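September 2022

Varkmont to Tufa, the long way

What a day! I left Varkmont just after seven with the thermos full and the windows down, and I don't think I stopped grinning until lunch. Everyone takes the highway to Tufa, and fair enough, you can be there by mid-morning. I took the old river road instead. It comes to 224 kilometres with all the bends and the ferry, against 216 on the highway, so you'd think there's nothing in it, but it took me the whole day and I'd do it again tomorrow.

The first stretch is dairy country, very green after all that rain, with the road ducking under the railway every few minutes. Then the valley pinches in and you start to climb. Lots of gravel on the corners. I pulled over at nearly every lookout (there are heaps) and ate most of my sandwiches well before I'd earned them.

The top of the pass has a sign with the height on it, 1,173 metres, and a wind that nearly took my hat to the coast. I could see all the way to the big peak behind Rirum, 2,581 metres and still white down to its shoulders. I stayed until my fingers hurt, then sat in the car with the heater going and drank the rest of the tea. 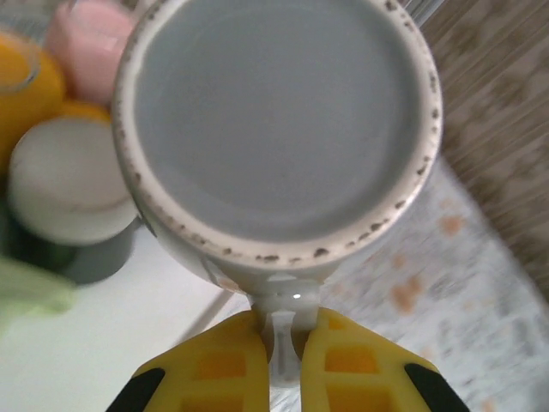 Down to the ferry

The descent is the best bit of driving I've had in years – long loose curves through the forest, hardly another car, then the river all at once on your left, wide and brown and quick. I had to wait for the ferry, which only takes six cars and doesn't leave until the operator feels like it. I didn't mind a bit. I walked along the bank, found a flat rock in the sun and wrote two postcards.

Kuvex is on the far side, one street and a bakery. I had a pea and ham pie there and bought a second one for dinner, which was the smartest thing I did all day, as the kitchen at the guest house in Tufa had closed by the time I rolled in. Lovely room though, up under the roof, and I can hear the river from bed.

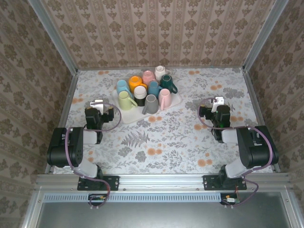
Mugs on the tray, all different colours.

Feet sore, nose sunburnt, very happy. Tomorrow I want to get up to Rirum for the hot pools if the road is open – the fellow at the petrol station thought it was, the woman at the bakery was sure it wasn't. They shut it for the winter in October either way, so I'm going to try. Must remember to fill up before I leave and post the cards.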